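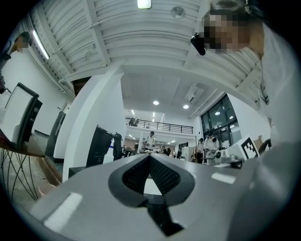 Leaning in close, in a white shirt.

Moving house: tips from our move to Nimgate

Saturday, August 11, 2018

We moved from a three-bedroom terrace in Mollard to a smaller house in Nimgate. The removal bill came to £1,037, including the piano. These are the things I would do again, and a few I wouldn't.

Before you pack

Start with the loft. It takes longer than any other part of the house and most of what's up there can go. We did ours over two weekends and hired a small skip halfway through, which should have been booked at the start.

Measure the doorways and the turn of the stairs in the new house before you decide which furniture is coming. Our wardrobe would not go up and we sold it from the front garden for less than it was worth. Write the measurements on the back of the estate agent's floor plan and keep it in your bag.

Run the freezer down for a month. Defrost it the day before and leave the door propped open with a rolled tea towel.

Boxes and packing

We used 60 boxes, most of them second-hand. Supermarket boxes are fine for linen and toys, but buy proper double-walled ones for books and crockery. Books go in small boxes. If you can't lift it with your arms straight, take some out.

Label the side as well as the top. Once boxes are stacked you can't read the lids. Put the room in the new house, even if that isn't where the things live now.

Stand plates on edge with a sheet of paper between each. Glasses go in rolled socks. Newspaper leaves ink on pale china, so use plain packing paper next to anything white and keep the newspaper for filling gaps.

Put screws and fittings from each piece of furniture in a freezer bag and tape the bag to the underside. Not to the polished top. The tape took the finish off our bedside table.

Take a photo of the wiring behind the television before you pull it out.

On the day

Read the meters at both ends and write the figures down with the time.

Keep one bag with you in the car: kettle, mugs, tea, milk, loo roll, phone chargers, a screwdriver, bin bags, light bulbs and a towel each. Add any medicines and the paperwork. Pets are better off at a neighbour's until the van has gone.

Make the beds first. Everything else can stay in boxes overnight.

Our removal firm was Dağdelen. They wrapped the piano themselves and asked us to leave clothes in the chest of drawers, but other firms want drawers emptied, so check when you get the quote. Ask too what they charge for waiting if the keys are late. We waited until after 2 and paid an extra hour.

Settling in

Find the stopcock and the fuse box before it gets dark. Our stopcock was behind a panel under the stairs and had been painted over. A few drops of oil and an old toothbrush freed it.

Change the front door lock. Put £200 aside for this sort of thing: locks, curtain poles, a longer washing machine hose.

Have your post redirected for longer than you think you need. We were still getting letters for the last people in September of the year after.

Old curtains rarely fit new windows. Lamby, the fabric shop on the high street, will take up a hem in a week, or you can use iron-on tape. Hang them for a few days first, as heavy cloth drops a little.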